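Home Hardware Grippers Set-up Guides Downloads Support

Reading time: 5 minutes

Section 9. Comparing two grippers on the panel task

Use this section after the arm has been mounted and the wrist sensor has passed its self-check. It covers a side-by-side trial of the Killby gloved hand and the Fultwood parallel gripper, both run from the Yule controller. The task is the same for both: hold a long bar tool and move its tip over a pressed metal panel without touching the ridges.

Before you start

You need the panel, the bar tool, both grippers, the wrist bracket and the controller with software version 36 or later. Earlier versions will run the arm but do not save the grip force log.

CAUTION: Keep hands and sleeves clear of the table while the arm is powered. The bar reaches well past the fingers and sweeps a wider area than the gripper alone.

9.1 Setting up the table

1. Lock the table so it does not rock. Press down on each corner to check.

2. Lay the panel flat with its long side running left to right. The bent tabs on the near edge must point up.

3. Wipe the panel with a dry cloth.

4. Turn down any lamp directly over the table. Bare metal throws streaks of glare back at the camera – the depth reading is usually the first thing to suffer.

5. Route the wrist cable so it hangs in a loose loop. Move the arm by hand through its full range and check that the cable never pulls tight.

Note: Carpet is acceptable under the table, but recheck the table height after the first hour. The legs may settle.

9.2 Fitting the gloved hand

1. Put the arm in service mode and wait for the amber light.

2. Seat the hand on the wrist plate and tighten the two collar screws.

3. Fit the sensor housing to its bracket, just behind the hand.

4. Pull the glove down over the fingers. Some wrinkling is normal. A fold trapped between the finger and the tool is not, and will show up as drift in the log.

5. Select GAKLEY GRIP from the tool menu and choose the profile "long bar."

6. Hold the bar against the palm and press CLOSE. Let go only when the controller beeps twice.

7. Jog the arm until the bar lies diagonally over the panel with its tip near the far edge.
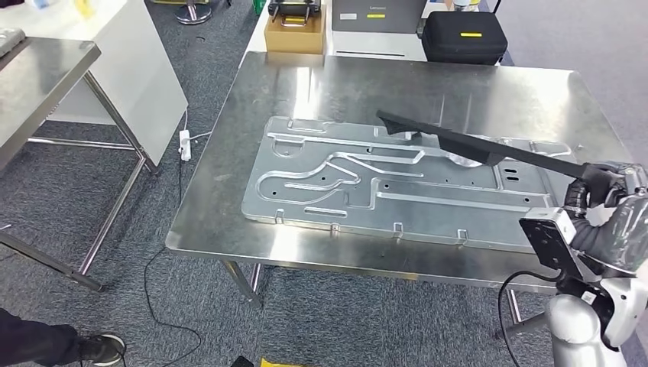

One tester at Fultwood wrote back that the tip position was fine for the gloved hand, but that the same start pose put the parallel gripper too close to its joint limit, and asked for a second pose to be allowed. We agreed. Save a separate start pose for each gripper, and use the same tip height in both.

8. Press STORE POSE and give the pose a name that includes the gripper.

9. Run the tip along the panel at slow speed. Stop if it touches a ridge or a tab.

CAUTION: Do not correct the bar by hand while the fingers are closed. Press HOLD, open the fingers and grip again.

9.3 Fitting the parallel gripper

Repeat steps 1 to 3 of section 9.2 with the Fultwood gripper, then select PARALLEL from the tool menu. There is no glove to fit. Set the jaw pads to the narrow position before closing on the bar. The flat pads hold the bar straighter than the gloved fingers but give less warning before it slips.

9.4 Reading the results

Each run saves one log file. Open it on the controller and look at these lines:

GRIP MEAN – average force during the run.
TIP DRIFT – how far the bar turned in the grip.
CONTACTS – number of times the wrist sensor felt a bump.

Compare drift first. If one gripper shows low drift but many contacts, lower the jog speed and run again before drawing any conclusion. Discard any run where the cable pulled tight.

If the controller shows error 113, the wrist sensor has lost its zero. Open the fingers, take the bar away, press ZERO and start the run over. If the error comes back with no tool in the hand, reseat the cable at the sensor housing.

Note: Leave the glove on between runs. Taking it off and refitting it changes the grip, and the earlier logs can no longer be compared with the new ones.

Go to Section 10, Storing the grippers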